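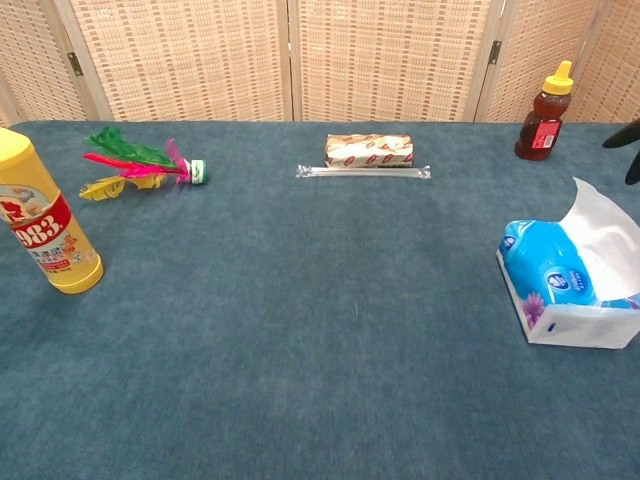 この記事は約2分で読めます

2022年8月19日
株式会社Donville

把持の前に「触り方」を決める新手法「Brolero」を発表
透明包装・柔らかい包装の日用品が混在する卓上作業向け。Lurkov研究所との共同研究

株式会社Donville(以下、Donville)とLurkov研究所は、ロボットグリッパーによる日用品の取り扱いを対象とした動作計画手法「Brolero」を開発しました。本日より概要を公開。詳細は11月公開予定の技術報告にて。

■背景
卓上の日用品、ロボットには以外と難しい。ハチミツのボトルのように立っているものは、まだ狙いやすい部類です。問題は透明フィルムに包まれたストロー、羽根の広がった蹴り羽根、引き出し口からティッシュが出ているソフトパック。輪郭がはっきりしない、押すとへこむ、どこまでが「本体」か決めにくい。従来の手法では物体の外形を先に推定し、その中心付近をつかみにいくことが多く、こうした品目では空振りや過剰な押し込みが課題でした。

■手法の概要
Broleroは処理を2段階に分けています。
前段では物体名を特定しません。画像から「触れてよい面」と「避けたい面」だけを推定。羽根の先、出ているティッシュ、フィルムの端などは避けたい面の候補になります。
後段で指先の進入角度と閉じ幅を決定。軽く触れた時点の反力を見て、計画を続けるか引き返すかを判断します。引き返した場合は、その接触の記録を前段に戻して推定をやり直し。
物体ごとの三次元モデルは不要。初めて見る商品でも、登録作業なしで計画を始められる点が特徴です。

■実験環境
毛足のある青系の敷物を張った天板、奥に編み目模様の衝立。背景に細かい繰り返し模様があると透明包装の検出が崩れやすいため、あえてこの条件を選んでいます。ボトル、紙で包まれた品、ストロー、ティッシュなどを天板の奥と左右に配置し、手前は作業用に広く空けました。グリッパーは黒のつや消し。制御にはDonvilleの社内ソフトウェア「Prokopenko」を使用しています。

■結果
・計画のやり直しを含め、1品目あたりの制限時間は30秒に設定。ストローを含む透明包装の品目でも、時間内に持ち上げまで完了する例を確認しました。
・ソフトパックでは、側面から浅くつかむ動作が多く選ばれる傾向。上面からの進入は減少。
・衝立の模様を包装の縁と取り違える誤りは残っています。照明の向きを変えたときに目立つ。
・羽根のある品目は成功と失敗の差が大きく、評価を継続中です。

成功率の数値は、現在2拠点で同じ手順による再測定をを進めており、結果がそろい次第、技術報告に掲載します。本リリースでは傾向のみのご報告となります。

■コメント
Donville 研究開発部 Valdis Eglītis
「名前を当てることにこだわるのをやめたら、計画がかなり軽くなりました。ティッシュはティッシュだと分からなくても持てます。ただし羽根はまだ難しい。倒れている向きで結果が変わるので、そこは正直に数字を出すつもりです。」

Lurkov研究所 Kartini Govindasamy
「引き返す判断を入れたことが大きいです。以前の実験では、少しずれたまま最後まで閉じてしまい、包装をつぶしていました。今は途中でやめて、もう一度見る。時間は少し余計にかかりますが、現場で使うならこちらだと考えています。」

■今後の予定
11月に技術報告を公開。あわせて評価手順書と品目の配置条件も公開予定。学習済みモデルの提供については検討中、時期未定です。
次の課題は、品目どうしが接している配置、および立てた品目のすぐ手前に細い品目がある配置への対応。小売店のバックヤード、介護施設での配膳補助などを想定した検証も準備しています。

■本件に関するお問い合わせ
株式会社Donville 広報担当
取材、実験室の見学はウェブサイトのお問い合わせフォームより。件名に「Brolero取材」とご記入ください。折り返し担当よりご連絡します。

※記載の内容は発表時点のものです。予告なく変更する場合があります。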